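作業部屋の棚まわり、少しだけ公開します

前から「あの白い棚、何が入ってるの?」と聞かれることが多かったので、ギャラリーのページにまとめてみました。ふだんは布小物や贈り物用の包みを作っている部屋です。天井は工場みたいな白い金属板で、壁は赤いレンガ。借りると決めたのはほとんどこのレンガのせいです(家賃はちょっと無理しました)。前の部屋は窓が大きくて気持ちよかったんですけど、棚を置く壁がまるでなくて、箱はぜんぶ床に積んでいました。下の箱を出すたびに上の箱を全部どかす生活、もう戻りたくないです!

11月に模様替えをして、棚の中身を一度ぜんぶ出しました。手伝ってくれたのはSunita Nishadさんと、上の階で製本をしているKyung-tae Kooさん。朝から始めて、終わったのは夜の6時でした。お昼はSunitaさんが豆のカレーを持ってきてくれて、三人で床に座って食べました。あれがいちばん楽しかったかも。

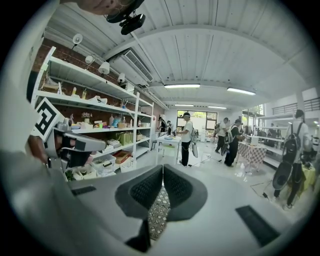

レンガの壁に白い棚。上についた白いスポットライトは4つとも棚向きです。

ライトの話をすると、これは最初からついていたものではなくて、Umesh Prajapatiさんに相談して足しました。天井の蛍光灯だけだと、棚の奥の色がどうしても沈んで見えるんです。ピンクの箱とベージュの箱を夕方に取り違えて、包み直したことが2回あります。明かりの向きを棚に寄せてからは探し物がずいぶん楽になりました。夜にひとりで作業していると、棚のところだけお店みたいに明るくて、用もないのに眺めてしまいます。

上のほうの段にあるピンクの花は、私の趣味です。道具ばかり並べていると部屋がだんだん倉庫っぽくなるので、小さい花をひとつ。Geeta Chaturvediさんには「そこに置いたら水をこぼすよ」と言われましたが、聞こえなかったことにしています。

置き場所の決め方はかなりいい加減で、よく使うものは手の届く段、たまにしか使わないものは上か下、それくらいです。ラベルも一度作ったんですが、中身のほうがどんどん変わるのでやめました。そのかわり、箱や袋の色で覚えています。黄緑の手提げ袋なんて、遠くからでもすぐわかるから便利ですよ。

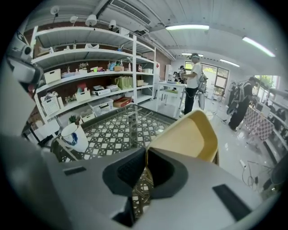 かごは白いものばかり選んでいます。編んだの、すのこみたいな隙間のあるの、格子のと形はばらばらなのに、色が同じだとなんとなく揃って見えるんですよね。透明の収納ケースは中身が見えて助かる反面、片づけをさぼるとすぐばれます。Kusum Mittalさんが遊びに来た日はちょうど一番ひどい状態で、お茶を出す前にふたりで整理することになりました。あの日は本当にごめんなさい。

テーブルはガラスの天板で、白黒の格子柄のクロスと合わせています。この柄、かわいいんですが、細かい白い糸くずが落ちると見つけられません。針を使う日は無地の布を一枚重ねるようにしています。角には青い絵のついた白い鉢。隣に多肉植物も置いていて、こちらは水やりを忘れがちな私にも付き合ってくれるありがたい子です。一度、心配になって毎日水をあげていたら葉がぶよぶよになってしまい、あわてて休ませました。

棚についてもう少し。買うときは木の棚とずいぶん迷いました。レンガに木だと落ち着くけれど、部屋が暗くなりそうで。白にして正解だったと思います。ただ、金属なのでびんを置くとカチンと大きな音がします。下に薄いフェルトを敷こうと思いながら、まだ買っていません。おすすめの厚さがあったら教えてください。

写真は片づけが進んだらまた足していきます。次は引き出しの中を載せるつもりで、今リボンを巻き直しているところ。23本あって、まだ6本しか終わっていません!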